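Pradden Psalter Companion: a review after a year of mornings

2022-08-04

I bought the Pradden Psalter Companion last September, mostly because my old commentary on the Psalms had lost its back cover and I was tired of chasing loose pages under the armchair. I have used it nearly every morning since, with a cup of tea and not always with full attention, and I think I know it well enough now to tell you what it is like to live with.

It is a thick book, set out so that each psalm has its Hebrew text on the right, a fresh English translation on the left, and the notes running along the bottom. The notes are kept short. A long psalm like the one that goes through the whole alphabet gets plenty of room, naturally, but most have a page or two of comment, and you can read one comfortably before the rest of the house wakes up. That suits me very well. I have owned grander commentaries – the Huaranga set is still on the top shelf, and I do take it down when I'm stuck – but I never managed to make a habit of them.

What I like best is the way it handles the psalms of the sons of Korach. So many books give you a line about who they were and hurry on. Pradden sends you back to Bamidbar, where we read that the sons of Korach did not die with their father, and then asks you to hear that in the psalms themselves. When I came to Psalm 42, with the deer longing for the streams of water, I sat for quite a while over the suggestion that these were people who knew what it was to stand very close to the edge of the ground opening. I'm not sure I agree with all of it (the note leans rather hard on one word) but I have not read that psalm in the same way since.

Psalm 100 is lovely too. It has only a handful of verses, and the notes give proper space to the thanksgiving offering, and to the old puzzle of whether one line should be read "and we are His" or "and not we ourselves". Both readings are printed side by side and the reader is left to think about it.
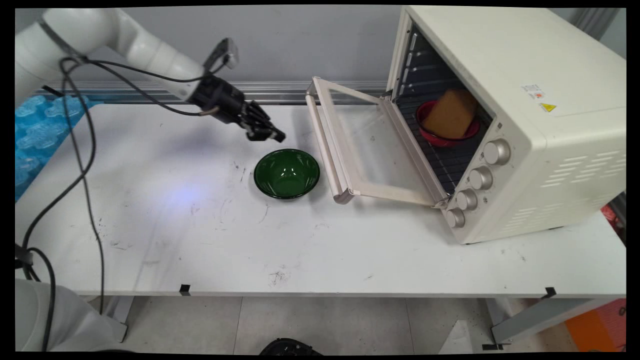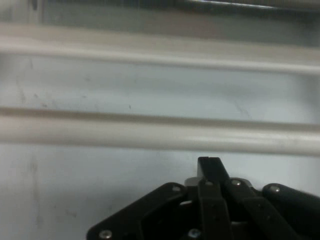
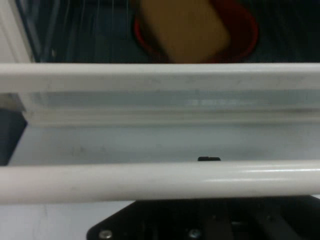 Can you use it if you don't read any Hebrew?
You can, and quite happily. The translation stands on its own, and where a note depends on a Hebrew word it is spelled out in English letters with its meaning beside it. You will miss a little of the wordplay, but the sense is always there.

Now for the grumbles. The print in the notes is small, and in winter I needed the lamp pulled right over. The ribbon is a nice idea but it frayed within weeks. And the cross-references can be a nuisance: at Psalm 80, the note on the vine brought out of Egypt sends you off to Yeshayahu chapter 5, which is quite right, and then to an essay at the back that says very nearly the same thing over again. Psalm 86 has the opposite trouble. It is headed as a prayer of David, sitting there among the psalms of Korach, and I was longing for somebody to talk about why it might have been placed where it is. It gets two sentences and then we are on to verse 3.

I should mention the Burach edition as well, as people do ask me which of the two to get. Burach is slimmer and kinder to the eyes, and if you mainly want something to take to synagogue I would choose it without much hesitation. Its comments are more devotional, though, and they seldom tell you where an idea comes from. Pradden names its sources nearly every time, and I have had a good deal of pleasure from following them up, even when it has made me late for breakfast.

The binding has held, I'm glad to say. Mine came from Jatico, well wrapped, and they were pleasant about changing my order when I first asked for the wrong volume. There is a paperback too, but I haven't handled it and wouldn't like to guess how it opens.

I'm on my second time through now, and have just got back to Psalm 27.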